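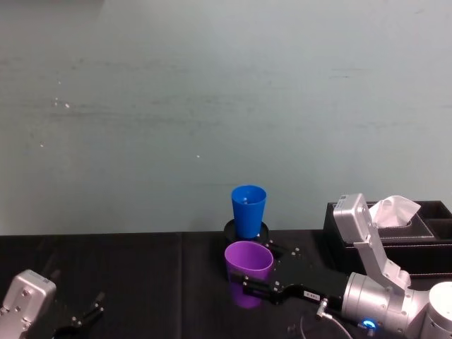 Dos vasos de plástico, azul y morado, sobre una mesa con tela oscura.

Última actualización: viernes, 9:40

El vaso de la oficina siempre acaba en casa. Y el de la fiesta, y el del festival, y el que regalaban con el menú infantil. Abres el armario de arriba y se te caen encima. De eso va esto, de lo que guardamos sin decidirlo – y de lo que cuesta sacarlo.

Empecé en agosto, con el piso a treinta grados y pocas ganas. Mudanza en 15 días. De Fontana a Plerkmont, que en el mapa no es nada pero hay que meterlo todo en una furgoneta. Primera caja: la cocina. Error. La cocina se deja para el final porque hay que comer, eso lo sabe cualquiera que se haya mudado más de una vez. Yo me he mudado tres y sigo cayendo.

Tuppers sin tapa. Tapas sin tupper. Una fondue. Un juego de cuchillos de queso todavía con el precio puesto. Vasos de plástico de todos los colores, metidos unos dentro de otros, tan apretados que hubo que separarlos con agua caliente. Cosas que no compré o no recuerdo haber comprado, que para el caso es lo mismo.

En Udenitz, la tienda de segunda mano que hay detrás del mercado, me contaron que la vajilla suelta es lo que peor sale. La gente quiere juegos completos. Lo desparejado se queda meses en el estante de abajo, y luego alguien monta una casa de pueblo y se lo lleva todo de golpe, sin mirar. La cristalería buena tampoco se vende, por cierto. Da miedo usarla y no cabe en el lavavajillas. Las sartenes ni las cogen.

Lo que sí vuela: los tarros de cristal con cierre, las bandejas de horno, cualquier cosa esmaltada. El esmaltado está otra vez de moda y los precios son un disparate. Vi una jarra desconchada mas cara que mi tostadora. La tostadora, eso sí, la dejé allí.

Luego está el apego. Mi madre guardaba los frascos de mermelada y yo me reía. Ahora tengo una balda entera. Una taza con el asa pegada que no aguanta el café pero ha sobrevivido a 2 caseros. ¿Se tira? No se tira. Se envuelve en papel de periódico y se escribe FRÁGIL en la caja, como si fuera de museo.

Probé el sistema de la caja con fecha: metes lo dudoso, la cierras, y si en unos meses no la has abierto, fuera. Funciona a medias. La mía la abrí al segundo día buscando el colador. El colador estaba en el coche.

En Poton, el punto limpio más cercano, hay cola los viernes por la tarde. Mejor ir temprano. El plástico duro va en un contenedor, la cerámica en otro, y el vidrio de los vasos no va con las botellas – esto me lo explicaron dos veces y a la tercera ya casi lo entendí. Llevé el maletero lleno, volví con el maletero casi vacio y un taburete que alguien dejaba. Buen taburete.

En la cocina nueva hay la mitad de armarios. De momento sobra sitio en uno, el de encima de la nevera, al que no llego sin el taburete.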